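Hemeo opens measuring and surface care service for stone-pattern tables

Prombridge, 1/30/22

Hemeo has opened a table measuring and surface care service at its Prombridge showroom. The service covers dining, meeting and reception tables with a gloss stone-pattern top, and is open to private households, offices and letting agents. Bookings are taken for addresses in Prombridge and Flustetstead.

The service grew out of the firm's Lindqvist range of round and curved tables. Owners of these tables regularly ask for protective covers, replacement tops and matching side pieces. A straight-sided table can be ordered from two figures, length and width. A curved top needs more readings, and errors made at the first measurement are carried through to the finished cover. Hemeo will now take these readings itself and hold them on file against the customer's order number.

Each visit consists of a measurement, an inspection under the room's normal lighting and a short written record. The measurement is taken with an ordinary steel tape laid on the top itself. Laser devices were considered and set aside, as the readings taken from high-gloss tops during the trial period varied with the angle of the unit.
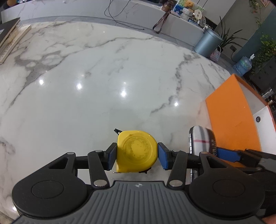
A yellow tape measure and a plaid case on a gloss marble-pattern top with a curved far edge.

The first reading is the widest span of the top. Further readings are taken across the curve at fixed steps from a marked base line, and the thickness of the edge is then recorded at 3 points. All figures are written down in millimetres. Where two readings of the same span differ, both are repeated and the earlier pair is struck out. The base line is marked with low-tack paper tape and lifted at the end of the visit.

For covers, the drop at the edge is agreed with the customer before cutting. The standard drop is 6 millimetres. Covers for a top with a widest span of 700 millimetres or less are cut from a single sheet and supplied flat. Larger covers are supplied rolled, and should be left flat in a heated room overnight before fitting.

The inspection deals with scratches, dull patches, edge chips and ring marks. Overhead lighting is left on throughout. Ceiling lights reflect as clear bright spots in a sound gloss surface, and a spot that blurs or breaks up as the inspector moves along the table is a sign of fine scratching or of polish residue. Suspect areas are wiped once with a damp cloth, dried and looked at again before they are entered in the record.

Veining needs separate attention. Dark veins with a jagged outline can hide a hairline scratch, and a patch of dense grey can hide a dull area of some size. Inspectors are instructed to view every vein from both sides of the table. Natural variation in the pattern is not recorded as a fault.

Aksel Laxdal, who leads the service at Hemeo, said: "Most of the covers returned to us in the past year were cut correctly to the wrong numbers. The curve had been guessed, or the tape had been read from the wrong end of the hook. We would sooner send a person out with a tape and a form than cut the same cover twice."

Small items may stay on the table during a visit provided that they can be moved freely. Spectacle cases, folders, boxes and stationery are shifted from one part of the top to another as the work goes on. Items should be lifted clear of the surface. Cases with a metal zip are set down on the fabric side. Lamps, monitors and anything with a trailing lead should be taken off before the inspector arrives.

A soft case or a closed folder does little harm to a gloss top in daily use. Grit trapped underneath is the more common cause of marks, and Hemeo advises wiping the base of any item that has been carried outdoors. Printed card and coloured board should be kept away from damp areas, where dye may transfer to the surface.
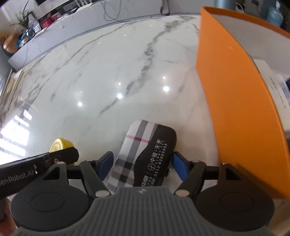 Record and follow-up

Customers receive the written record by post or email. It lists the readings, the position of any marks and the recommended care for the surface. Readings stay valid for covers and matching pieces for as long as the top is in use. A new visit is needed only if the top is replaced or the edge is repaired.

During the trial period Hemeo measured 854 tops, the greater part of them in homes. Bookings for offices with several tables open in March, and tables on the same floor will be measured in a single visit.

Booking

Visits can be booked at the Prombridge showroom desk or through the Hemeo order line. Customers should have the order number to hand, or the model name printed on the underside of the table. Tables from other makers are accepted for measurement and inspection, but replacement tops are supplied for the Lindqvist range only.

Press enquiries: Aksel Laxdal, Hemeo, Prombridge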